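**Subscription stream drops to low resolution when played from a desktop PC**

Posted by Noemi Montoya, 19 Feb 2023

I have a Vallanico sports subscription and watch through the browser on an older desktop, connected to the television by HDMI. Line speed is 50 Mbps, wired. Live matches start at 1080p, hold for 5 minutes, then fall to what looks like 480p and stay there. The same account on a tablet over wi-fi holds full resolution throughout. The router is a Roltero, supplied in November, default settings. I have cleared the cache and tried a second browser. Is this the service throttling desktop sessions, or something on my side? 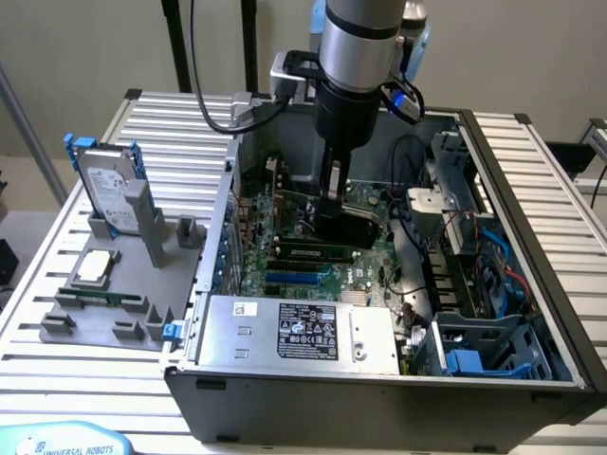 The television reports a 1080p input at all times, so the HDMI link itself has not changed mode. On-demand replays behave the same way.

**Hollis Whitfield**

Check hardware decoding first. If the browser falls back to software decoding, an older processor will drop frames and the player will step down to a lower bitrate even though the line is fine.

1. Open the browser's settings and search for "acceleration". Turn it on and restart the browser.
2. Play a live match and open the player's statistics panel.
3. Watch dropped frames and buffer length for ten minutes.

If dropped frames climb while the buffer stays near 30 seconds, the fault is decoding. If the buffer drains first, it is the network. Update the graphics driver in either case. Browsers keep a blocklist of old driver versions and will ignore the acceleration setting without any warning.
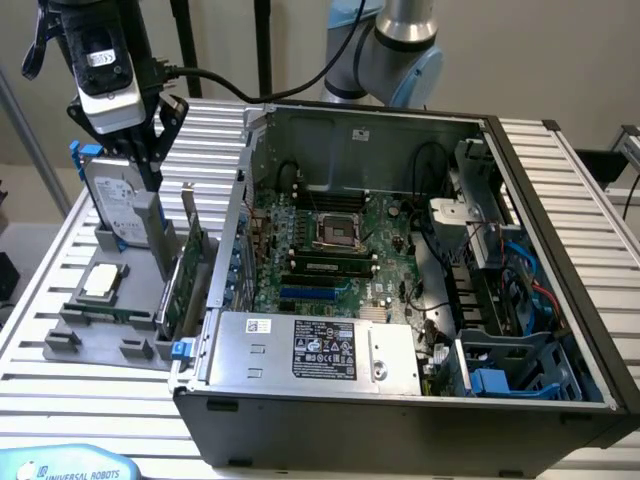 *Desktop tower on its side with the side panel off.*

Also look at processor load during playback. Sustained load near the maximum points the same way.

**Deming Xiao**

Had this with mine, changed HDMI cable, fine since. Try that.

**Mali Gwilliam**

The cable won't affect the stream's bitrate. Apart from what Hollis lists, look in the Roltero's menu under Traffic for a per-device limit. Mine had wired ports capped at 400 kbps after a firmware update. Set it to "none", save, and reboot the router.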